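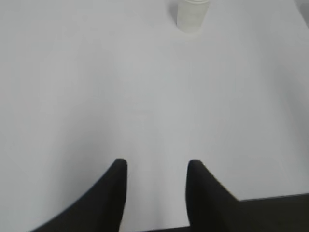 Where do the used cups go now at the Tilloswood community hall? In the tall bin by the side door, lid and all, as long as they're empty.

That's the short version of a change that started in August and has already caused some grumbling at the coffee counter. Tilloswood has stopped putting disposable cups out in stacks on the tables. One cup at a time now, handed over at the counter, and you carry it to your seat yourself.

The hall went through 794 cups in a single month this summer, according to Halima Lukumay, who runs the counter. Plenty of them never had a drink in them. People pulled two apart, couldn't get them back together neatly, left the spare. Kids took them for crayons. At closing time they all got swept up together and thrown out, clean ones included.

“I was opening a new sleeve every morning and throwing half of it away every night,” Lukumay said. “I got tired of it.”

Cups are still plain white, same 12 ounce size as before. Bought from Avness, a supplier over in Urrego, which raised its price in the spring. A case now runs the hall $59, up from $47. Lukumay said she asked about a smaller cup but the lids wouldnt fit the ones already in the cupboard, and there are a lot of lids in the cupboard.

Tables are the other half of it. The light-colored tops show every ring, and the morning art group had complained more than once about sitting down to sticky spots. New rule – whoever used the table wipes it. Cloths and a spray bottle are on the windowsill next to the sink. Please wring out the cloth and hang it back up. Do not leave it in the sink.

Anything left on a table after 9 p.m. gets thrown out, cups first. That goes for half-full ones too, so the chess players who wander off to the parking lot and come back should take theirs with them.

Reaction has been mixed. A few regulars from Osten, who come over for the evening language class, said they liked having more room for books. Others said the line at the counter is slower, and it is, mostly in the ten minutes before class starts. Lukumay has moved the sugar and milk to a seperate cart to help with that. Stirrers are on the cart as well.

Bringing your own mug is fine and saves you a quarter. No glass in the kids' room. Mugs left behind go on the shelf over the coat hooks and stay there until the end of the month, then they go in the kitchen for anyone to use.

Counter hours are the same, 8 a.m. to noon and again from 5 p.m. until closing. Decaf in the evening only. The water fountain in the back hallway is still out of order – a part has been ordered, no word on when it gets here.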